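About us

Print this page | E-mail this page

Hello! I'm Aileen Tan, and I run Flatilix, which is a small website about video games and has been since I had a dial-up modem and far too much free time. If you've ended up here from a review you disagreed with, welcome, you're in good company (Hanan disagrees with most of mine).

I started the site in 2000, from a bedroom in Plurnholm, mainly so I'd have somewhere to put my enormous walkthrough for a puzzle game that only my cousin and I seemed to own. People began writing in to correct it. Then they began writing in to ask what I thought of other things, and I've never needed much encouragement on that front, so up went the first reviews. They're still on the site if you dig. I gave a kart racer full marks because I liked the snow level. I stand by it!

Who writes it

Mostly me, and Hanan Hakim. Hanan came along as a reader who sent in a very long e-mail about frame rates, and I wrote back asking if he wanted to do it properly. He looks after anything to do with handhelds, ports and performance, and he's the one to thank if you've ever been saved from buying a version of something that stutters every time it rains. I do role-playing games, puzzles, platformers and whatever turns up that has farming in it. Neither of us is any good at fighting games, so we get friends in for those and put their names at the top.

There are 2605 reviews in the archive at the moment. I know the number because Hanan rebuilt the search page in February and it now tells you, in rather big type, every time you open it.

How we score

We mark out of 6. It used to be out of a hundred and I spent whole evenings fretting over whether something was an 81 or an 82, so I gave that up. A three is a decent game with a few things that got on our nerves. A six is one we'd lend to somebody we like and then nag them about until they finished it. We don't do halves, although Hanan asks every year.

We finish story games before we score them. For the endless online sort we play for a couple of weeks and say at the top of the review how far we got. If a patch comes along and changes things a lot, we go back and add a note under the old text, and leave the original score where it was so you can see what we thought at the time.

Where the games come from

We buy about half of them ourselves, and the rest are sent by publishers. Each review says which. The adverts down the side pay for the hosting and for a new controller now and then, and the people who place them never see a review before you do. I did once get a rather huffy phone call over a two. It stayed a two.

The newsletter

It goes out on a Friday, usually by teatime, to 3655 of you. You get links to the week's reviews, one old game I think is worth digging out, and the Salazar Corner, which is where we answer letters. (Salazar was the shopkeeper in that first walkthrough, and he cheated everybody.) There's a sign-up box on the front page and you can leave whenever you like.
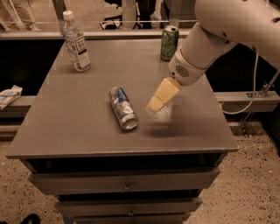 Getting in touch

Use the contact form for corrections, tips, and rows about scores. I read all of it and answer most of it, though it can take me a week or so when there's a big release on. If you make games yourself, do send us a code, however small the thing is. We found Ferer, which we both gave a six, because its developer dropped us two lines and a download link.

If you'd like to write for us, send me a review of something you've played lately, good or bad, at whatever length feels right. Please don't send a CV, I never know what to do with them. We pay for everything we publish.

Print this page | E-mail this page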